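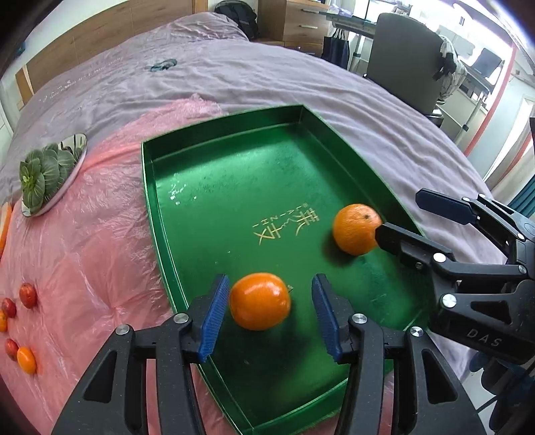
Two grippers at the fruit tray, morning session.

Illach is not a big place, and Mositz does its collecting there in ordinary homes. I went along in March to see how examples are gathered for a learning system that is supposed to sort and put away food. I had read plenty about the models and very little about the hours that go into feeding them.

The method is simple to follow. The operator holds a gripper in each hand and does the task the way the robot will be asked to do it. A camera on each tool records every move. The job during my visit was fruit and a tray, worked on top of a double bed with a plastic sheet over the covers. Oranges and red apples go in, then they come out again, and each pass is saved as one example. The vegetables stay on their plates. They are part of the setup so the system learns to leave some things alone. 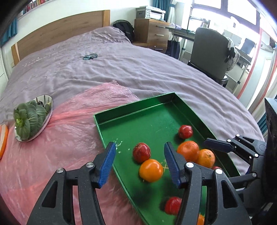 Apples and oranges in the tray, with the bok choy on its plate to the left.

Mositz wants 3,000 examples of this one task before it moves on. The operators work in pairs and trade off, one collecting and one checking the recordings on a laptop. A pass is thrown out if a hand gets into the picture or if the fruit is pushed along instead of picked up. Drops are kept, provided the operator goes back for the piece and finishes.

I asked why they don't do this on a proper table in the office. The answer was that they did, for 3 weeks, and the system got good at that table. A bed is soft, and round things move when the cover moves. The recordings from homes go into a separate set called Eveo, which is used to check whether what was learned at the table carries over.
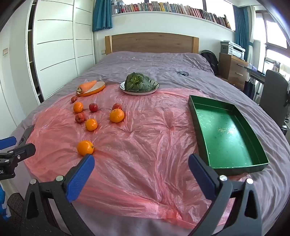 Vol. 2, No. 3

Between passes the fruit has to be laid out differently, and this took longer than I expected. There is a printed list of starting layouts, and the operator is free to change the spacing. The tray gets moved too.

I was allowed to try a few passes. The grip is tiring on the fingers, and it is hard to judge how far to close on something round. My first apple got away from me twice. Small pieces were easier once I came at them from the side, a habit the regular operators have as well.
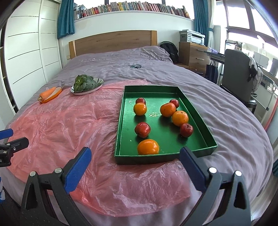 We stopped for lunch at noon and drove over to the Kikuchi workshop, where the tools are repaired. The finger pads wear out first and are replaced in pairs. Visits can be arranged through the workshop, and it is best to ask a couple of weeks ahead.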